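Can a satin blouse marked "dry clean only" be washed at home?

4 min read

satinandregret

I have a black and white printed satin blouse, polyester according to the tag, and the tag also says dry clean only. The cleaner near me now wants $19 to do one blouse. I paid $38 for it. Two trips and I've bought the thing again.

I've read a pile of articles saying you can wash anything by hand if you're gentle, and another pile saying the print will bleed and the fabric will pucker and you'll be sorry. Most of the second pile seem to be written by people who own dry cleaners. Most of the first pile are trying to sell me a bottle of something called Clekon Silk & Satin, and I don't see what's in it that isn't in regular dish soap.

So has anyone done this with a polyester satin, more than once, and kept the garment? I'm less interested in what ought to happen. Mine has a gathered bit at one end that I'm nervous about, and the black in the print is very black. No stains, it just needs freshening up after a long dinner in a warm restaurant.

Also, is the tag a legal thing? Does "dry clean only" mean they tested it, or does it mean they didn't bother?

bluebasin

I was in the clothing alterations business for a long time and I'd be careful with anyone who gives you a flat yes or no, me included. But I'll tell you what I do with my own.

To your last point first. In the US a maker has to put a care instruction on the garment and has to have some reasonable basis for it. It only has to list one method that is safe, though. It doesn't have to list every method that is safe. So a plain "dry clean" on polyester often means they picked one and stopped. The word "only" is supposed to be a stronger warning that washing will hurt it. Whether every company that sews it on has checked, I have my doubts.

Polyester satin itself doesn't mind water. Satin is a weave, a way of putting the threads together so the long floats sit on top and shine. It can be made of silk, acetate, polyester or a mix, and the articles you read are mostly talking about silk without saying so. What goes wrong with a polyester one is usually something else – the dye, an interfacing that lets go and bubbles, or a lining in a different fiber that shrinks while the outside doesn't.

Test the black before you do anything. Find a spot on the inside where two layers of seam allowance meet, dampen it with cool water and a drop of the soap you plan to use, and press a white cloth on it hard for a minute. If you get gray on the cloth, stop and pay the man his $19. If the cloth is clean, test again on the other side of the garment, in a different bit of black. I've had one spot pass and another fail on the same skirt. 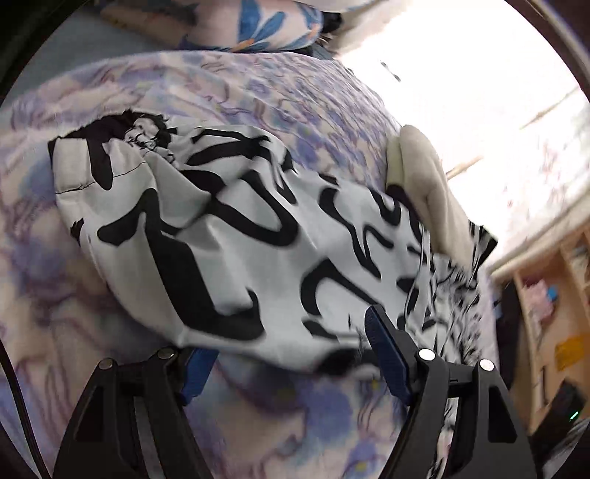 If it passes both times, fill a basin with cool water and a small squirt of mild detergent, the kind with no bleach and no softener. Turn the blouse inside out. Push it up and down for two minutes and take it out. Don't soak it. Soaking is where I see most of the bleeding, and there's no dirt in a once-worn blouse that needs an hour to come loose. Rinse in water of the same temperature until the suds are gone.

Don't wring it. Satin holds a hard crease like a grudge, and polyester is worse for this than people think if the water is warm. Roll it in a light-colored towel, lean on the roll, unroll it, and hang it on a padded hanger out of the sun. Pull the gathers into shape with your fingers while they're damp and leave them alone after that. You'll make it worse with an iron. If the flat parts need pressing, do it from the inside on the lowest setting through a cloth.

As for the bottle, I tried the Clekon once because a customer left it behind. It smelled nice. I couldn't see any difference from the cheap stuff.

prokach_mom

just throw it in the machine!! cold, delicate, mesh bag. I've done all my satin tops that way for years and they are fine. life is too short for basins

satinandregret

"Fine" covers a lot of ground. Are any of them printed, and have you looked at the seams? I had a skirt that was "fine" until I held it up next to a new one in the store.

prokach_mom

one is printed, leopard. ok the cuffs have some snags but that might be the cat

drycurious

Adding a dissent, though most of what bluebasin wrote makes sense to me.

The seam test tells you whether the dye comes off on a cloth in one minute. It doesn't tell you what happens when the whole garment is wet and hanging for six hours, with water from the black areas creeping down through the white ones. I had a scarf pass the test and come out with a faint shadow under every stripe. If you go ahead, dry it flat on a towel and put another towel inside it, so the front and back aren't touching. Change the towels once, after the first hour.

I also wouldn't trust the fiber tag completely. I bought a "100% polyester" robe from an online shop called Karnadov, with 3,000 glowing reviews, and the lining shrank so much the hem rolled up on itself. Reviews are mostly written the day the package arrives, before anybody has washed anything.

What I do with things like yours is wash them far less. You said there are no stains. Hang it near an open window overnight, inside out, and smell it in the morning. If the underarms are the problem, sponge only those with a damp cloth, after the test, and let them dry. Vodka in a spray bottle gets recommended a lot and it does seem to take the edge off, but alcohol can lift some dyes too, so it needs its own test. I don't buy the claim that it "kills everything."

Skip the home dry cleaning sheets that go in the dryer. I used a box of the Nair's Corner store brand and as far as I can tell they perfume the garment and wrinkle it.

satinandregret

Thanks, both of you. Did the cloth test tonight in two places. One was clean, and the other I honestly can't decide – there's a gray smudge the size of a lentil that could be dye and could be my thumb. Going to repeat it with clean hands before I go near a basin. It's hanging by the window in the meantime.

bluebasin

Use a fresh white cloth and a third spot. If there's any gray at all, I'd call that a fail.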